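Friday, and I finally had a go at the kitchen counter. I've been putting it off since June. The toaster hogs one end and the cutting board has nowhere to live, so I make my sandwiches on whatever bit is left over.
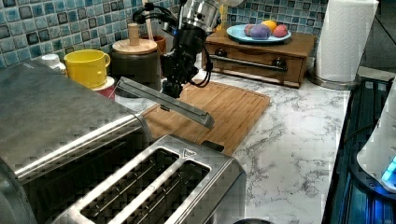 I gave myself 44 minutes before the tram and used most of them dithering. Do I really need a toaster AND a toaster oven? The oven's great for cheese on toast -- that's its whole job, poor thing. 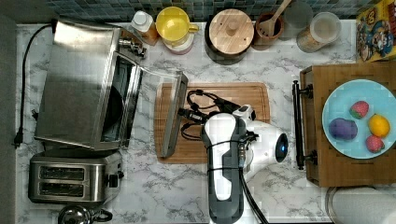 The yellow cup stays where it is, I like the colour against the tiles. Then I oiled the bamboo board with that Sturno stuff, the 500 mL bottle that's going to outlive me, and got right into the groove with an old rag.

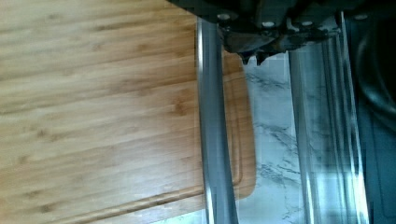
Mum reckons I should stand the board on its edge overnight or it'll warp. Fine, but where? Might try beside the fridge tomorrow.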